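Forum Robotique et apprentissage > Manipulation > Résultats et méthodes

Sujet : Apprentissage par vue poitrine, transfert vers le robot : ce que donne la méthode Billholm

pillus_bis
Bonjour à tous. Je remets ici le résumé que plusieurs personnes m'ont demandé en message privé, ce sera plus simple pour la suite.

La question de départ : peut-on entraîner une politique de rangement (prendre un petit objet sur une table, le déposer dans un seau) avec surtout des démonstrations humaines filmées à hauteur de poitrine, et très peu de téléopération ? La méthode Billholm, dans la version que Marjan Sharifi nous a transmise en mars, consiste à ne pas corriger l'image du tout. On apprend un encodeur commun aux deux points de vue, et on lui demande seulement de retrouver la position relative des objets entre eux. L'action est décodée ensuite, séparément pour la main humaine et pour la main du robot.

Nos données : 1 392 démonstrations humaines et 300 téléopérées. Évaluation sur 100 essais par condition, mêmes objets, positions tirées au hasard par un script.

Résultats, en nombre de dépôts réussis sur 100 :
Téléopération seule : 41
Humain + téléopération, sans encodeur commun : 38
Humain + téléopération, avec encodeur commun : 67

La deuxième ligne est celle qui m'intéresse le plus. Ajouter les démonstrations humaines telles quelles n'apporte rien, on perd même trois essais.

Flimarton
Merci pour les chiffres. Trois essais sur 100, ce n'est pas une perte, c'est du bruit. Avec cet effectif l'intervalle à 95 % fait presque dix points de chaque côté. Je dirais simplement que les deux premières conditions ne se distinguent pas.

Par contre 67 contre 41, là oui, il y a quelque chose.

Combien de graines d'entraînement ?

pillus_bis
4 graines par condition. Les chiffres donnés sont ceux de la graine médiane basse, je n'ai pas fait tourner les 100 essais sur chacune, le robot n'était pas disponible assez longtemps. D'accord pour le bruit, j'ai mal formulé.

wang_mtp
La graine médiane basse choisie comment ? Si c'est sur la perte de validation, il faut l'écrire. Si c'est après avoir regardé les essais, il y a un problème.

pillus_bis
Sur la perte de validation, avant tout essai sur le robot. Je l'ajoute au compte rendu.

Odile_R
Je ne suis pas convaincue par la comparaison. Vous avez 300 téléopérations dans la première ligne et 300 plus 1 392 démonstrations dans la troisième. Il manque une ligne avec l'encodeur commun entraîné sur la téléopération seule. Sans elle on ne sait pas si le gain vient des données humaines ou de l'objectif sur les positions relatives. Personnellement je parierais sur l'objectif. On a vu la même chose chez nous avec une tâche d'insertion : la perte auxiliaire faisait presque tout le travail et les vidéos humaines servaient de décoration.

Flimarton
+1 pour la ligne manquante. Pas d'accord pour le pari. Une insertion, c'est du contact, la vidéo humaine n'y apporte pas grand-chose de toute façon. Dans une tâche de rangement l'essentiel est de localiser l'objet et de choisir l'approche, et là une démonstration humaine contient l'information utile.

Odile_R
L'approche d'une main humaine n'est pas celle d'une main robotique. Un humain prend un dé entre deux doigts sans regarder. Le robot arrive par-dessus, lentement, et il cache l'objet à sa propre caméra.

pillus_bis
La ligne manquante est en cours d'entraînement. Je la donnerai quand elle sera évaluée, quel que soit le résultat.

Sur l'occultation, Odile a raison en partie. Voici la répartition par objet, condition 3, 20 essais chacun :
Boîte de biscuits : 18
Volant à plumes : 16
Dérouleur correcteur : 14
Tuile de mahjong : 12
Dé : 7

Le dé tire tout vers le bas. Sur ses 13 échecs, neuf sont des saisies à vide : la main se ferme à côté. Les quatre autres sont des chutes pendant le transport. Pour la boîte, les deux échecs sont au dépôt, elle a accroché le rebord du seau.

wang_mtp
Le total fait bien 67, merci, c'est rare de pouvoir vérifier.

Question sur la nappe. Dans le compte rendu vous parlez d'un fond quadrillé. Est-ce que l'encodeur ne s'appuie pas tout simplement sur la grille ? Un réseau à qui on demande des positions relatives et à qui on donne un quadrillage régulier va compter les carreaux. Je ne vois pas pourquoi il s'en priverait.

pillus_bis
C'est possible. La nappe a été choisie au départ pour avoir un fond chargé, on voulait éviter la table blanche de laboratoire. Je n'avais pas pensé à la grille comme raccourci avant la remarque de Marjan Sharifi, qui a posé la même question.

On a fait un seul test pour l'instant : une nappe unie, sans réentraînement, 20 essais avec la boîte et le volant seulement. 15 réussites. Avec la nappe d'origine, la même proportion aurait donné 17. Ça ne tranche rien.

wang_mtp
Non, et surtout vous avez pris les deux objets les plus faciles. Il faut refaire avec la tuile et le dé. C'est sur les petits objets que la grille aide, s'il y a un effet.

Odile_R
D'accord avec wang. Et je réentraînerais avec plusieurs fonds, pas seulement en test.

Flimarton
Plusieurs fonds, oui, mais il faut refaire une partie des démonstrations et je comprends qu'on hésite. On peut déjà remplacer la nappe par segmentation dans les vidéos existantes. C'est imparfait sur les bords des plumes mais suffisant pour savoir si la grille compte.

pillus_bis
Bonne idée, je vais commencer par là. Les motifs imprimés me gênent aussi un peu : il y a des petits symboles blancs partout sur le tissu, et le dé est blanc. Dans au moins deux saisies à vide la main est allée se fermer sur un cœur imprimé. Je ne l'ai pas quantifié.

lecteur_du_soir
Bonjour, je découvre le sujet. Est-ce qu'il serait possible de voir à quoi ressemblent les deux points de vue ? J'ai du mal à me représenter l'écart entre la caméra de tête et celle de poitrine, et donc ce que l'encodeur doit absorber.

pillus_bis
Oui, les voici, même table et mêmes objets.
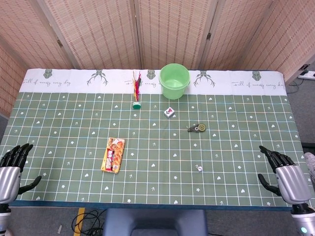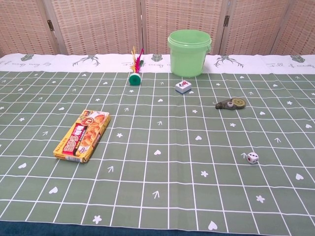
Première vue : caméra de tête, avec les deux mains du robot. Seconde vue : caméra portée à hauteur de poitrine.

lecteur_du_soir
Merci, c'est plus clair. Je m'attendais à un décalage plus violent.

Odile_R
Le décalage de cadrage n'est pas le plus difficile. Les mains noires dans les coins de la première, en revanche, l'encodeur doit apprendre à les ignorer. Vous les masquez ?

pillus_bis
Non, pas de masque. On avait essayé au début, avec un masque calculé à partir des angles articulaires, et la calibration dérivait trop d'une séance à l'autre. On a laissé tomber.

wang_mtp
Et en voyant la nappe je maintiens ma remarque. La bande blanche au fond donne en plus un repère d'orientation gratuit, avec le seau posé dessus. Est-ce que le seau bouge dans vos essais ?

pillus_bis
De quelques centimètres, gauche-droite. Il reste toujours côté fond. C'est une limite, je l'ajoute à la liste avec la nappe unie pour la tuile et le dé.

Flimarton
Déplacez-le franchement pour la prochaine série, même 20 essais. Si ça tombe à zéro, autant le savoir avant de rédiger.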